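22 Apr 2022

I have now read the Jurnside decluttering guide twice, all 300 pages of it, and I still don't believe that a tidy cupboard makes a calmer person. The claim rests on a survey of 205 readers who had already bought the book. What were they going to say?

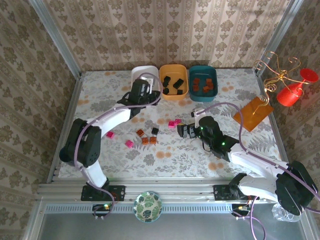
Sorting is pleasant, I'll grant that. My quarrel is with the idea that it ever finishes. Black blocks in the yellow-orange tub, orange-brown ones in the teal, and there are still loose ones in pink, orange-brown and black on the tablecloth. Every kitchen drawer I've owned has looked like that, and no label maker has changed it.

Lutfa Kumarasinghe, who wrote the guide, would tell me to buy more tubs. She sells them, under the Prasmont name, and a full set for a small flat comes to 700 pounds. I could replace most of what I'd be putting in them for less.
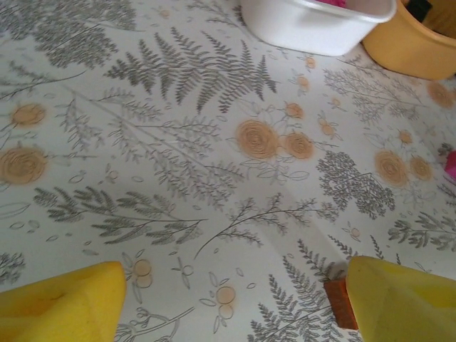 ## What the mess costs

The guide says we lose hours every month hunting for keys and scissors. Perhaps. I spent most of February following its plan and lost whole evenings to folding. My keys were in my coat, where they had been all along.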